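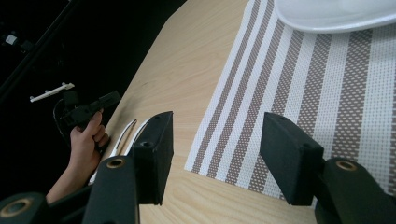

Vector Drawing 2, week 5 handout
Gradients, blends, and the mesh tool
Notes by Áine Buckley. Lab starts 10:15, bring a mouse if you hate the trackpad

Leftover from last week
Most of you still leave stray anchor points. Select > Object > Stray Points, delete, done. Do it before you hand in. Kevin Gilmartin's group had a file with 116 of them.

1. Linear and radial
You know these. Quick review only.
Linear = color changes along a line. Radial = color changes out from a center.
Gradient panel: stops sit under the bar. Click below the bar to add a stop, drag one down and off to remove it. The little diamond on top is the midpoint, it slides the balance between two neighbors.
Gradient tool (G): drag across the shape to set angle and length. Start the drag outside the shape if you want only part of the range to show.
Several shapes, one gradient: select all of them, fill, then one drag with G across the lot. Fill them one by one and each gets its own full copy. Sometimes you want that. Usually not.

2. Muddy middles
Blue to orange goes gray in the center. Same with any two opposites on the wheel. Fix: put a third stop in between and choose the color yourself (pink works, or a warm cream). Don't trust the computer's middle.
Check the color mode too. File set to CMYK will dull the bright ones, there's no panel setting that brings them back.
Fading to transparent: use the same color at both ends and drop the opacity on one. Fading a red to a see-through white leaves a pale fringe.

3. Blends
Object > Blend > Make. Shortcut is Alt+Ctrl+B, Mac Option+Cmd+B.
Needs 2 objects at least. Can be more.
Blend Options:
Smooth Color - software picks the steps
Specified Steps - you pick. Low number for a visible stack, 100 for something that reads as smooth
Specified Distance - spacing between steps, good for rows of dots
The blend runs on a spine. Draw a curve, select blend + curve, Object > Blend > Replace Spine. Siobhán Flanagan's ribbon lettering from October was done this way, file is in the shared folder, take it apart.
Expand only at the very end. Save a copy first. After expanding you can't edit the steps and the file gets heavy, mine went to 890 paths from one ribbon.

4. Mesh
Slow. Worth it for petals, fruit, cloth folds. Not for backgrounds.
Start with a plain shape, solid fill, few anchors. Mesh tool (U), click inside, you get a row and a column crossing at that point. Pick a color for the point.
Fewer lines than you think!! Every new line goes all the way across and you have to color every place it crosses.
Direct Selection (A) to move points. Handles bend the color the same way they bend a path.
Delete a line: Alt-click it with the mesh tool.
Complicated outline? Mesh a rectangle, then clip it with the outline. Much less pain then meshing the outline itself.

Exercise, in lab
Draw one pear. Make it three times: radial fill, blend, mesh. Same three colors in all of them. Put them side by side on one artboard and label which is which. Type on its own layer pls.

Homework
Label art for a made up soda called Zendanby. One blend on a replaced spine, one mesh object, flat color everywhere else. No effects menu, no drop shadows. Hand in the working file with blends live, plus a PDF.
Peadar Mac an tSaoi is marking these, he opens Outline view first (Ctrl+Y) so name your layers and clear out the junk.

Reading: chapter on color stops in the course pack, skip the part on freeform gradients, we get to that next wekk.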